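Sunday, December 16, 2018
Thread bench, Gronier absorbable, second batch

Came in to pull the two-week samples out of the saline bath. Amerley had labeled the jars on Friday and all of them match the sheet. Bath was holding at 37 when I opened the lid. Topped it up with distilled, no change to the buffer.

Tensile pulls this morning, 50 lengths from the bath and 50 dry controls. Crosshead speed 50 mm/min for both sets. Dry controls broke mid-span, where we want them. The soaked ones mostly broke at the knot. Four slipped in the lower clamp and I threw those out. New rubber facing on the clamp before the next run, the old one is polished smooth.

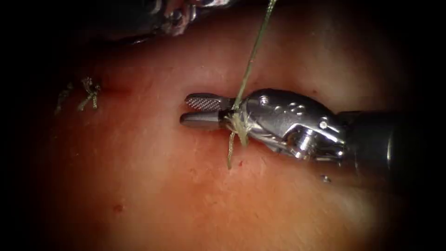
Knot security is still the weak point with this coating. Three throws hold dry, but after soaking I want four before I trust them. Araba thinks the coating is going on too thick at the start of the spool. She may be right: the worst slips came from the outer wraps. Cut the next set from the middle of the spool and compare.

The Cendness control thread is nearly gone. Elikem to order 2 more spools, same lot if they have it. If not, we repeat the dry baseline, which costs us a day.

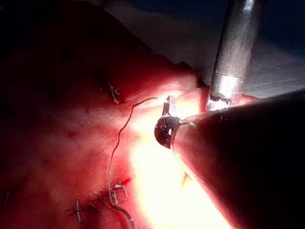

Photo: Mariama Opoku

Scale drifted again after lunch. Zeroed it, waited, zeroed it again. Tudur wants it sent out for calibration in March with the rest, but I would like it done sooner. Mass loss figures from today are in pencil until we recheck them.

Still to do:
Dry the broken ends overnight and weigh them Monday
Look at four knot breaks under the scope
Copy clamp settings into the Bawa folder
Ask Amerley where the spare bath thermometer went

Bath lid back on, pump running, extractor fan off. Left at 5:40.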